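赫帕塔（Hapeta）社区讲堂 公开演讲活动场地安全检查表（附检查意见）

检查日期：2021-06-24
活动：Lellenik 职业发展公开讲座
检查人：Corey Katene
复核人：Bronwyn Quinlan
场地联系人：Francine MacLeod
结果代码：合格 / 整改 / 不适用

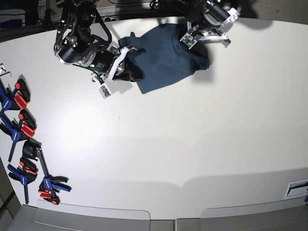
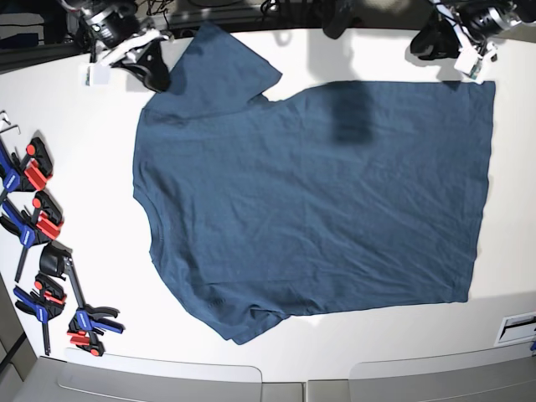
白色桌面与深色衣物

一、出入口与疏散

1.1 主门双扇可全开，门闩无卡滞。合格。
1.2 东侧疏散门：推杆动作正常，门外通道堆放折叠椅，占用净宽445毫米。整改。折叠椅须在观众入场前移走，不得靠墙暂存。
1.3 疏散指示灯：主门上方正常；东侧门上方灯体闪烁，需更换电池组。整改。
1.4 疏散示意图：张贴版本仍为一月改造前的座位布局，与现状不符。整改。新图由 Francine MacLeod 提供，复查时核对。
1.5 轮椅通道坡面防滑条完整，扶手牢固。合格。

二、座位区

2.1 每排最多20座，两端均通向过道。合格。
2.2 座椅联排扣：第一排和末排未扣。现场已扣好，复查时再抽查。
2.3 中央过道净宽。合格。意见：问答环节使用的落地话筒架不应立于过道中线，建议改用手持话筒，由工作人员传递。
2.4 轮椅席位2个，位于过道一侧，视线无遮挡。合格。

三、讲台与舞台

3.1 台面平整，拼接处无翘起。合格。
3.2 台口边缘警示胶带磨损，左侧缺失一段。整改。主讲人 Warrick Brunton 习惯离开讲桌走动，胶带须在彩排前补齐。
3.3 台阶：踏步牢固，照明不足。整改。加装低亮度踏步灯，或在上下台时由专人持灯引导。
3.4 背景板（Sevoton 快装架）：底座配重到位，顶部横杆一处锁扣未完全闭合，已当场处理。合格。
3.5 讲桌限重标签缺失。讲桌仅放笔记本电脑与饮水，风险低，列为观察项。

四、电气与音响

4.1 移动插座均有漏电保护，试验按钮动作正常。合格。
4.2 调音台至舞台的线缆横穿侧过道，仅用布基胶带固定。整改。应改用线槽压盖，两端封口。
4.3 投影机吊架：保险绳已挂，螺栓有防松标记。合格。
4.4 无线话筒：备用电池存放于调音台抽屉内，与散装螺丝混放，有短路可能。整改。另用绝缘盒存放。
4.5 扬声器支架：两侧均已展开至限位，插销到位。合格。
4.6 直播用电脑接在咖啡机同一回路上。整改。茶歇期间负荷最大，须分开供电。

五、消防与急救

5.1 灭火器压力指针在绿区，检查卡填写连续。合格。
5.2 后台灭火器被签到台的空纸箱遮挡。整改。
5.3 急救箱：封条完整，内页清单缺签名。由 Ngaio McKinnon 补签。
5.4 急救人员：活动全程须有一人在场，姓名写入主持人流程单。目前为空白。整改。

六、人员与流程

6.1 场地核定人数上限600人，含工作人员与讲者。合格。意见：报名系统只统计观众，入口计数须另加工作人员。
6.2 开场安全提示：主持词中已有，但排在赞助方致谢之后。建议移至第一段。
6.3 主持人与音控之间的中止手势未约定。整改。彩排时确认并写入流程单。
6.4 签书环节（Huston 出版）：排队方向朝东侧疏散门，与1.2项冲突。整改。队列改向主门大厅，使用伸缩隔离带。
6.5 互动练习环节邀请观众上台，每次不超过四人，由右侧台阶上下。

检查人意见

第1.2、1.3、4.2、4.6、5.4项未关闭前不得开放观众入场。其余整改项可在彩排结束前完成。3.5项不影响本次使用，转入场地日常维护清单。

复核人意见

同意。4.2项的线槽压盖本场地无库存，须由音响承包方自带，请在进场通知中写明。6.4项改向后，大厅签到台需向北平移，平移后重新核对主门开启范围。

复查时间：彩排开始前一小时。复查时带本表原件，整改项逐项签注。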